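Calley 888 Portable PA: Review
By Isauro Zavala
7/18/18

I run sound for small outdoor events, mostly school sports days, charity runs and the occasional wrestling show. For the past season I have been using the Calley 888, a two-speaker portable PA with a built-in six-channel mixer. I bought mine from Bestarden for 300 dollars less than the list price, as it was an open-box unit.

Setup is simple. The speakers clip together for transport and the mixer slides out of the back of one of them. One person can carry the whole thing from the car. Stands are not included, so I use an old pair of Arellano tripods, and they fit the sockets without an adapter.

Speech is where the system does best. At a 10K in December I had announcements going to a start area of 300 runners and the people at the back could follow every word. Music is fine at moderate volume. Push it and the low end gets muddy, and anything with heavy bass needs a separate sub. I would not use it in an arena or for a live band with a full drum kit.
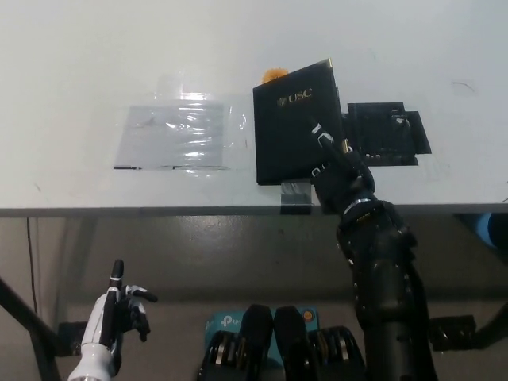

Black box with the gold USC logo, on the white tabletop.

The mixer has four mic inputs and a stereo pair. The faders are short but smooth. There is only one effect, a reverb, and I leave it off. My main complaint is the power switch, placed right beside the headphone jack. I have shut off the system twice while reaching for the plug, once in the middle of a medal ceremony.

I also tried it next to the Nuron compact system a friend uses. The Nuron is louder and has a better limiter, but it weighs a lot more and needs two cases. For a field with no ramp I would take the Calley.

The supplied speaker cables are 50 feet long and good quality. The carry bag is not, and the zipper on mine split in the second month.

Pros: light, clear speech, long cables
Cons: weak bass, badly placed power switch, poor bag

Rating: 4 out of 5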